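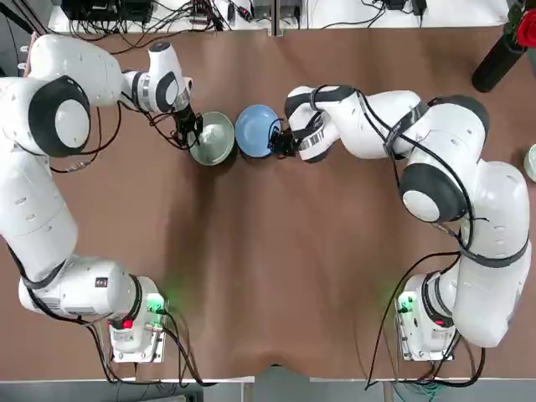
From: Samira Shboul
To: ollwood-users
Subject: Re: [ollwood-users] slow restore after moving index to second disk

Raed Najjar wrote:

> We moved the index directory to a separate disk in August and left the
> data segments where they were. Nightly backups are fine. Restores of a
> single directory used to finish in 7 minutes and now take over an hour.
> Server is Clurik, two mirrored disks for segments, one plain disk for
> the index. Segment size is the default. Nothing in the log except the
> usual cache lines. Jihad Srour suggested rebuilding the index from
> scratch. Is that worth doing before we look at anything else?

Not as a first step. A rebuild reads every segment header, and on a store your size that is most of a night. If the cause is what I think it is, the restore will be just as slow afterward.

Check the cache lines again. When the index directory is moved, the path in the main config gets updated, but the lookup cache keeps its own path setting in cache.conf. If that still points at the old location, the server starts with an empty cache and falls back to the compiled-in limit of 1,000 entries. It doesn't log an error for this. The line you want is the one that starts with "lookup cache opened" and ends with an entry count. If the count is 0 right after startup, that's it.

Backups don't show the problem because they write in order and do few lookups. A restore of one directory does a lookup per chunk, and with a small cache nearly all of them go to disk.

To fix it:

stop the server
set cache_path in cache.conf to the new index directory
set cache_entries explicitly (we use 200 times the default, memory permitting)
start the server and run "owctl cache warm"

The warm step can run while clients are connected. It holds a read lock on one shard at a time, so a backup that starts in the middle will stall briefly and then go on. Don't interrupt it with kill -9. The partial cache file is treated as valid at the next start and you will be back where you are now.

Two other things, in case the count is not 0.

First, check the mount options on the new disk. Samer Chamoun had a similar report on the Atallah machine, where the index volume had been mounted with sync. Changing that brought single-directory restores back to about 17 minutes, still slower than yours were, but that store has much smaller chunks.

Second, confirm that the restore client is current. Clients from before the Cidatov merge request chunks one by one and ignore the batch size the server offers. "owctl version --peer" prints both ends.

If none of this helps, please send the output of "owctl stat --index" taken before and during a restore, along with cache.conf. Attach the files instead of pasting them, the archive wraps long lines and the columns become unreadable.

Yara Farah has a patch that makes a cache path mismatch a startup warning. It applies to the stable branch but has only been tested with the single-disk layout, so I would hold off on it for your setup.

Samira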